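The Great Table Clear-Out (and what I did with all the stuff that lived on it)

August 16, 2024

Hello again, and thank you for all the kind messages after the June issue. I read every one of them, mostly standing up, as there was nowhere to sit and nothing to put a cup of tea on. Which brings me to this month's subject!

I have a light wooden table in my back room that I bought for sewing and drawing and generally being a creative sort of person. In the four years I've owned it I have used it mainly as a shelf. Post went on it. Library books went on it. At one point there was a bag of compost on it, and a lamp with no bulb, and the lid of a casserole dish I'd given to my sister.

So at the start of the month I decided to clear the lot. My friend Leonora Ocampo came round to help, by which I mean she held things up one at a time and looked at me until I said "bin" or "keep". She's very good at it. We did two goes of an hour and a half each with lunch in the middle, and I'd recommend the lunch – the second half went much faster, probably as I'd stopped being sentimental about envelopes.

The keep pile was bigger than she wanted and smaller than I wanted. It had 46 pens in it (I tested every single one on the back of a gas bill, and I don't regret it), three pairs of scissors, a tin of buttons, a heap of bias binding and more masking tape than one person can get through in a lifetime. Leonora made me pair the masking tape up by width. I've kept it that way so far.

Then came the question of where it would all live. I'm not a drawers person. If a thing goes into a drawer I buy another one within a fortnight, so I wanted something I could see into, or at least half see into. I've come round to anything with holes in it: pegboard, punched tins, those plastic baskets you get for the bathroom. You can hook things on, tie a label through, and tell at a glance whether there's anything lurking at the back. 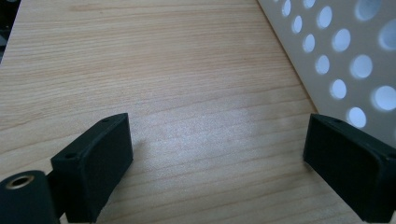 I did try to be clever about it first. I drew a plan on squared paper with a zone for each sort of thing, and coloured it in, and that took an entire evening. Then I put everything where I'd drawn it and hated it by breakfast. The scissors were miles from the fabric and I kept knocking the button tin with my elbow. If you're doing this at home, skip the plan! Put things down where your hand goes and leave them a week, then move whatever annoys you.

The other thing I'd say is give the wood a wipe before anything goes back. Mine had rings on it from mugs I don't even own any more. Warm water and a drop of washing-up liquid, a well wrung-out cloth, along the grain, then dry it straight off with a tea towel. I had a tub of Erosano polish under the sink and put a very thin coat on after that. Go easy with it, I once did a bookcase too thickly and it stayed tacky until the clocks went back.

Prakash Alva wrote in to ask how I stop a clear table from filling up again, and Prakash, I wish I knew. My rule for now is that post gets opened in the hall and isn't allowed past the door. It's worked for 13 days. I also leave the sewing machine out, with whatever I'm in the middle of still under the needle, so there's simply less room for compost.

What I've made so far: one cushion cover (wonky zip, lovely fabric), half an apron, and a card for my nephew with a badger on it that everyone thinks is a skunk. I'm going to have a go at a peg bag next. If you've got a pattern that doesn't involve a coat hanger, do please send it over, mine always end up hanging at a slant.

And if you've cleared a table or a windowsill or the top of a piano lately, write and tell me what was at the bottom of it. At the bottom of mine was a birthday card I'd written, stamped and never posted. It's gone in the post now, three years late, with an extra fiver in it.

332 likes | 46 comments | 13 shares

More from the newsletter
Jam jars, and when to stop keeping them
The airing cupboard: part two
A very small shed
Your letters: what do you do with odd gloves?

Contact | Unsubscribe | © 2024 Stestix Newsletter | Back to top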